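Is a Vendport subscription worth it for getting rid of odds and ends?
Asked in Selling & Decluttering

I have a box of household leftovers, mostly cords and packets of stuff I bought and forgot. Vendport wants me to pay for a seller plan and promises "4,000 local buyers" in Thibodeaux. I have my doubts. Has anyone sold small junk this way?

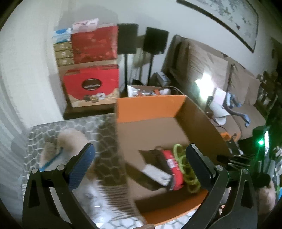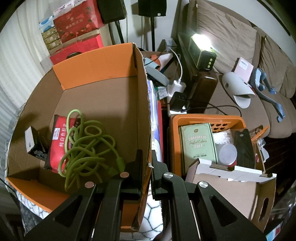

The green cord and the red packet are in both photos.

2 answers

Answer 1 (accepted)
I'd want to know how they count a buyer. When I signed up in April my page said 3,877 people were "near" me, and I got two messages, both asking if I'd ship free. Cords go for next to nothing unless you can say what they fit. Look for a part number on the plug end and search that first. If nothing comes up, put the lot on a free local board as one bundle and skip the plan — you can always pay later. Also check the cancel terms. Mine renewed without an email.

Answer 2
plarus is better imo. sold 300 things on there, mostly kids clothes tho so idk about cords

Comment on Answer 2
300 over how long, and what was left after fees? Plarus took a cut of shipping too last time I looked.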